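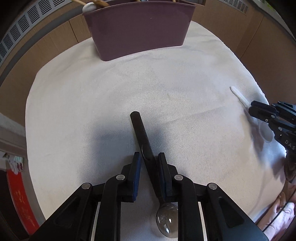

Fig. 1. Both grippers at the table, spoon task, bin at the far end.

Last updated 25/11/2023

Gripper upkeep, Kodikara project, progress report

Started on the pads. Dark blue ones on the inside of the jaws. Old set had gone shiny and spoons with smooth handles kept slipping, so we peeled them, cleaned the faces and glued new ones from Fisex. Left overnight. Press the lower edge hard or it lifts, ours did twice.

Then the pivot pins. Each one out, wiped, one drop of oil, back in. Too much oil gets on the cloth and then you have to wash the cloth. The pins go back in the same holes they came from, mark them first (we didnt the first time and the jaws closed crooked).

Test after every service: 100 open and close cycles with nothing in the jaws, then 200 picks, spoons from the table to the purple bin. White cloth on the table pulled tight, wrinkles catch the jaw tips. Black handled spoon is the hard one because of the shape of the grip.

Results so far
- old pads: 8 drops in 100 picks, stopped there
- new pads: 8 drops in 200 picks
- most of the drops came from grabbing too close to the neck

Log sheet is at 253 picks now counting the practice ones, which shouldnt really be in there. Will seperate them before the final version.

Still to do: cable tie on the right side so the cable stays off the arm. Spare pins from Janitell, ordered in March, wrong length, reordered. Write up the jaw alignment part properly.

4 shares | 2 comments

© 2023 Briveck Student Projects | Contact | Back to top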